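Subject: [staff-list] Re: Shared microwave, second floor kitchen
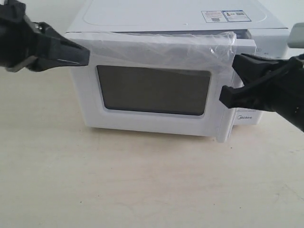 Jekendale Institute – Building Services, Kitchens and Common Rooms

Dear colleagues,

Thank you to everyone who replied to the July notice. Several messages raised the same points, so this reply is sent to the whole list.

The model chosen for the second floor is a white Midea countertop unit. It will stand on the table and will not be built into the cabinets. There is a clear protective film across the upper part of the door, and the film must be removed before the oven is used for the first time. Building Services will do this. Please do not peel or cut it yourselves, as small pieces tend to lodge along the door edge.

The label on the top, with the warning triangle, is to stay where it is. Staff are asked not to put trays, mugs, paper towels or mail on top of the oven. The inventory number is 2453 and should be quoted in any fault report.

On Monday, Laimutė Paju wrote:

> Could you confirm whether the new microwave may share an outlet with
> the kettle? In the old kitchen the breaker tripped most lunchtimes. I
> would also like to know who is expected to clean it, as the sign-up
> sheet has not been replaced. Finally, the Wundemine group on our
> corridor has 2 people who need to keep their food separate. Is a
> covered dish enough, or will there be a second oven?

To take these in order:

The microwave is to have its own wall outlet. Kettles and toasters stay on the counter by the sink. Extension cords are not permitted in any kitchen.

Cleaning after use is the responsibility of the person who used it. A weekly wipe of the inside and the door will be added to the evening cleaning round. A new sign-up sheet is not planned.

A second oven has not been approved for this floor. Covered dishes are required for everyone, and two lidded covers will be kept in the drawer marked Wundemine for that group only.

Further questions may be sent to extension 800 or left at the service desk, Room 69.

Loukia Gkikas
Building Services
Jekendale Institute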